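Slide 4. Pick up from the shipping map

So that's the route. Now the fun bit, which is the paperwork! Tariff codes sound dull and I promise they are my favorite part of trade policy. Ask for a show of hands: who has ever read one?

Tell the Robles story. They bring in fabric from a mill in Kadov, and one bolt can land under either of two codes. Under the first the duty is 3%. Under the second it's 13%. Same cloth, same boat, and the whole thing hangs on how the fiber content gets written down. (Pause, let them groan.) 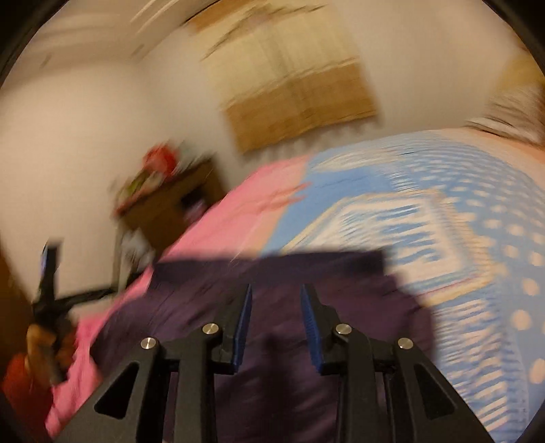 Dark purple cloth, laid out.

Milagros Troncoso went through 61 rulings for us and found 26 where the importer asked for a second look and got a lower rate. I love this number. Small firms can ask! It takes a letter and a sample, and plenty of them have never heard of it.

Slide 5. What Vilton did

Keep this short, Hipólito covers it after the break. Mention the October rule change and the new form. If someone asks about refunds, send them to Irén Kocsis, she has the handout.

Water. Then slide 6, drawback claims.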